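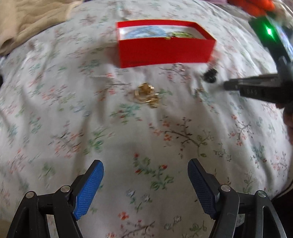
## Kept, Worn or Broken: Everyday Jewellery in Leststead Households

Mateja Omerović and Haris Grgić
Submitted 21 August 2025

## 1. What we wanted to find out

Most writing about jewellery is about expensive jewellery. We were interested in the other kind: the chains, clip-on earrings, bracelets and dress rings that people own without insuring them or thinking about them much. Our question was what happens to these pieces over time. Do people wear them, fix them, give them away, or leave them in a drawer?

We limited the project to pieces that the owner thought would cost less than $200 to replace. Wedding and engagement rings were left out whatever their price. Watches were left out too, which annoyed a few people who had good stories about watches.

## 2. How we did it

We visited 31 households in Leststead and the Brutbridge end of town over six weeks. Households were found through a notice at the library and by asking people we had already visited to suggest a neighbour. This means our sample leans towards people who like talking about their things. It also leans older than the town as a whole.

At each visit one of us asked the questions and the other filled in the record sheet. Owners were asked to bring out whatever they had and lay it on a bed or a table, where it was easy to sort. For each piece we wrote down:

- what it was and what the owner thought it was made of
- how it had been acquired (bought, given, inherited, found, made)
- when it was last worn
- whether it was in working order
- where it was normally kept

We did not test any metals or stones. If the owner said silver, we wrote silver with an "O" beside it for "owner's description". By the end we had sheets for 319 pieces.

Our first version of the sheet had a box for "value to you" on a scale. We dropped it after the first few visits. People either gave everything the top score or asked us what we meant, and we couldn't give them a good answer.

## 3. What we found

### 3.1 How pieces were acquired

Gifts were the largest group, followed by things the owner had bought. Inherited pieces came third, though they took up most of the talking time. Owners could often name the person a brooch came from and the house it used to live in, but had no idea where they had bought the necklace they wore every week.

A small number of pieces had been made by a child or grandchild. These were nearly always kept and almost never worn.

### 3.2 What gets worn

Wear was concentrated on very few items. In most households one or two pieces were worn daily and the rest came out for weddings, funerals and Christmas, or not at all. The pieces worn daily were usually plain. Small stud earrings did well. Brooches did badly, and several owners said their clothes were now too light to carry a pin without dragging.

We expected age to make a difference here and it didn't make much. Younger owners had more pieces and had bought more of them for themselves, but they also wore the same one or two.

### 3.3 What breaks

Clasps, mainly. Spring-ring clasps on thin chains were the most common fault on our sheets, and after that came missing earring backs, broken bead strings and worn plating. Tangled chains were a separate problem. We started out recording a tangle as "broken" and then stopped, so the early sheets had to be corrected afterwards using our notes.

Very few of the broken pieces had been taken anywhere for repair. The usual reasons were that the repair would cost more than the piece, or that the owner didn't know who did that sort of work any more. Vlachou, the watch and jewellery repairer on the main street in Brutbridge, told us that a new clasp on a light chain is one of their cheapest jobs. They also said people often arrive apologising for the piece before they have shown it. We think the price is less of a barrier than people believe, but we only spoke to one repairer and wouldn't want to push that too far.

### 3.4 Where it is kept

Storage turned out to be the section we had the most to say about, and we hadn't planned it as a main topic. Purpose-made jewellery boxes were common, but in many homes they held the pieces that were not worn. The pieces in use were in a saucer, on a hook, on the bathroom shelf or in the shallow box some other present had come in. Old gift boxes were popular because they fit in a drawer.

There was a pattern in the tangles. Chains kept in a pouch or loose in a deep box were the most likely to be knotted. Chains on hooks were fine. Chains in shallow boxes were mostly fine if there were only a few of them - once a box was shared with bracelets and earrings, the hooks of the earrings caught everything else.

Two owners kept single earrings on purpose in case the other turned up. One had been waiting since a January holiday many years ago.

## 4. Problems with the project

We didn't separate "broken" from "tangled" early enough, as noted above. "Last worn" relied on memory, and in shared households people disagreed with each other. Haris did most of the questioning in Leststead and Mateja in Brutbridge, so any difference between the two areas could be a difference between us. We have not reported them separately for that reason.

We also ran over time at nearly every visit. An hour was allowed and it was rarely enough.

## 5. If someone continues this

A follow-up could go back to the same households after a year and ask about the same pieces. It would also be useful to offer a free clasp repair to half the group and see whether the repaired chains get worn. We asked the Cukov Fund whether it would pay for this and have not had a reply.

The blank record sheet and the corrected data are in the shared course folder. Names and street addresses have been removed.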